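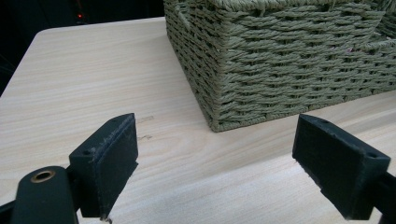 # Paniers-Table : fiche du jeu de données

Gonçalo Louro, septembre
Dernière mise à jour : septembre

## Présentation

Paniers-Table est une collection d'enregistrements courts sur une activité de maison très simple : ranger de petits objets dans un panier tressé posé sur une table, et aussi les sortir de nouveau. Je l'ai préparée pour le projet Killska, qui s'intéresse au rangement domestique et à la manière dont les objets mous ou irréguliers occupent un contenant.

La version actuelle contient 2,000 enregistrements. L'objectif pour la prochaine version est de 4,000, avec davantage de textiles.

Le français n'est pas ma langue maternelle. Si une phrase de cette fiche n'est pas claire, merci de me le signaler et je la corrigerai.

## Contenu

Chaque enregistrement correspond à une seule activité, du début jusqu'à la fin. Les activités sont les suivantes :

- `remplir` : les objets sont sur la table et doivent aller dans le panier
- `vider` : le contraire
- `trier` : une partie des objets va dans le panier, le reste demeure sur la table
- `deplacer` : le panier change de place, vide ou rempli
- `plier_ranger` : un textile est plié, ensuite déposé dans le panier

La catégorie `trier` est la plus difficile à annoter, car la consigne n'est pas toujours respectée jusqu'au dernier objet. Dans ce cas j'ai gardé l'enregistrement et j'ai mis `partiel` dans le champ `resultat`.

## Les objets

L'inventaire compte 97 objets. Ce sont des choses ordinaires : torchons, chaussettes, pelotes de laine, pinces à linge, petites boîtes en carton, jouets en bois, gants, carnets. Je n'ai pas utilisé d'objets en verre ni de nourriture.

Les paniers sont tressés et de taille variable. Dans les annotations, la taille est notée `petit`, `moyen` ou `grand`. La limite entre `moyen` et `grand` a été fixée à l'œil pendant les premières séances, puis avec une règle. Il reste donc quelques incohérences dans le dossier `uretti_01`.

## Les lieux

Les séances ont eu lieu dans trois logements, que nous appelons Uretti, Zavala et Gerkmont. Ces noms ne sont pas des adresses.

Uretti : séjour clair, avec la lumière du matin dans la plupart des cas.

Zavala : cuisine étroite. La table est contre le mur, et pour cette raison le panier se trouve presque toujours du même côté.

Gerkmont : grande pièce avec deux tables. Seule la table la plus basse a été utilisée.

## Organisation des fichiers

Un dossier par lieu et par séance, par exemple `zavala_03`. Dans chaque dossier il y a un fichier `annotations.csv` avec les colonnes suivantes :

- `id`
- `activite`
- `taille_panier`
- `objets` (identifiants séparés par un point-virgule)
- `resultat` : `complet`, `partiel` ou `abandon`
- `remarque` (texte libre, souvent vide)

Les identifiants des objets renvoient au fichier `inventaire.csv`, à la racine. Les remarques sont en français, parfois en portugais quand j'étais pressé. Je n'ai pas encore traduit ces dernières.

## Problèmes connus

Il y a 23 enregistrements où un objet tombe de la table. Ils sont conservés et portent la remarque `chute`.

Les torchons clairs se distinguent mal sur une table claire. Pour ces objets, la position de départ peut être imprécise.

Dans la séance `gerkmont_02`, les carnets 14 et 15 ont été échangés. La correction est faite dans le tableau, mais les anciennes copies gardent l'erreur.

Les sous-dossiers de Zavala contiennent très peu de `plier_ranger`, parce que la place manquait pour étendre le linge.

## Usages prévus

Les données conviennent à l'étude du rangement sur table, à la reconnaissance d'activités et à la description de textiles posés ou pliés. Elles conviennent moins bien pour estimer le volume d'un panier : le fond est rarement visible quand il est rempli, et aucune mesure intérieure n'est fournie.

Pour comparer deux lieux, je conseille de ne prendre que `remplir` et `vider`.

## Corrections

Pour une erreur d'annotation, indiquez l'identifiant complet et la colonne concernée. Je regroupe les corrections et je les publie avec la version suivante.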